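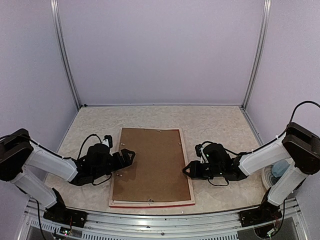
Photo: Udano workshop / Preltudcombe Frame & Print

December, 4:20 pm
By the bench desk, Preltudcombe

FRAME BACKING CHECK, with comments

For any frame that goes on a wall where people walk or sit under it. Do it face down on the table, good light, before it gets near a hook. Mark OK / FIX / NO and write something in the comment, even one word. Blank comments come back to you.

The one in the photo is your basic type. Thin light wood border, brown cardboard back, red edge on the near side. Comments below are from the Skarnitz hallway batch, same general kind of thing, 7 frames total.

1. Table surface
Wipe it first. Run your palm over it, flat hand. One bit of grit under the front and you have a scratch right across.
OK. Wiped twice. Put the felt down for the two big ones.

2. Lay it face down
Both hands, long sides, lower it level. Don't stand it on a corner and let it drop the last inch. Keep it away from the table edge.
OK. One was set down crooked half over the felt, moved it.

3. Loose hardware
Look at the backing before you touch anything. Small screws, clips, whatever is lying on the cardboard, into the lid. Look near the edges, they collect there. Don't tip the frame to get them off, they go down the gap between the board and the border and then you're opening the whole thing.
FIX. Two clips down the gap on frame 3. Opened it, got them out, closed it. Cost me 20 minutes.

4. Count what came off against what goes back
Whatever you took off that frame goes back on that frame. Do not mix lids.
FIX. Lids got mixed between 3 and 4. Sorted now I think. Short one screw, took one from the Massawe box, same length, different head. Noted on the sticker.

5. Cardboard backing
Flat? Bowed? Soft spots, stains, old damp rings? Press lightly in the middle and at each corner. Should push back a little and come up again.
OK on 1, 2, 3, 4, 6. Frame 5 bowed in the middle, board is a bit oversize and someone forced it. Trimmed the long side. Frame 7 has an old ring bottom left, dry, no smell. Left it, check agian in spring.

6. Backing seated all the way around
Fingertip around the inside of the border. Board should sit below the wood, same depth on every side. If it rides up at one corner there's usually something under it.
OK except 3, see above. 

7. Border
Look for splits, mostly at the corners and wherever a screw went in too near the edge. Thin wood splits easy. Hairline = glue and clamp overnight. Open split = NO, don't hang it, don't "just tape it".
NO on 6. Open split right through at the top hanger. Out of the batch.
Hairline on 2, glued, clamped, back on the table tomorrow.

8. Corner joints
Hold opposite corners and twist, very gently. No movement, no click.
OK. 1 clicked. Redid the joint, quiet now.

9. Painted edges
Check for flaking color where the edge meets the wall. Paint chips rub off onto white walls and the customer will call.
OK. Light wipe with a dry cloth, nothing on the cloth.

10. Glazing
You have to turn it over for this so do it last of the handling stuff. Gloves. Cracks, chips at the corners, sharp bits sticking past the rebate. If you hear anything slide when you tilt it, stop, lay it back down flat.
OK. Tiny chip on 4, under the lip, can't be reached by a finger. Customer told.

11. Clips
Each one lies flat, holds the board down, no points sticking up. Bent ones go in the trash, don't bend them back, they snap second time.
FIX. Tossed 5. New ones fitted. Somebody keeps putting the bent ones back in the good tin, PLEASE stop.

12. Hangers
Level with each other, same distance from the top. Screws snug, not spinning. A spinning screw means the hole is shot, move the hanger half an inch, fresh pilot hole.
FIX. Spinning on 5, left side. Moved both so they match. 

13. Screw length
Hold it beside the border before you drive it. If it's longer than the wood is deep, no. You'll go out through the face.
OK. The Massawe box screws are fine for this depth, not for the skinny black ones on the lower shelf.

14. Wire or cord
No fraying, no kinks. Pull test, both hands, firm steady pull. Slack in the middle but not so much it shows over the top of the frame.
OK on 1, 4. Replaced on 2, 3, 5, 7, old stuff was fraying at the knots. All one type now which is nicer anyway.

15. Bumpers
Bottom corners, both. Keeps it off the paint and stops it swinging crooked.
FIX. None on any of them. Added. Nearly out of bumpers, need more before the next lot.

16. Sweep the table after
Screws roll. Check the floor too, there were a couple under the stool last month and one ended up in a shoe.
OK.

17. Sticker
Month, which frame, what you changed. Lower right of the backing. Pen, not pencil.
OK. 7 is done in pencil, pen died. Will go over it.

RESULT, Skarnitz hallway
Good to hang: 1, 3, 4, 5, 7
Hold for glue: 2
Out: 6, new border needed, ask what they want to spend befor ordering wood

General comments
Whoever hangs these, the hallway wall is plaster over something hard, regular nails were pulling out when we took the old ones down. Use the proper wall anchors. Drill slow.

Do not stack finished frames back to back, the hanger on one goes straight into the board on the other. Back to face isn't better. Cardboard sheets between, always, there's a pile by the door.

Also the list used to say glazing before backing. Changed the order, less flipping. If you have the old sheet throw it out.

Next up is the Udano stairwell set, bigger and heavier, two people for every lift. Same list, plus check the stair rail is clear before carrying anything up. Bring the long level.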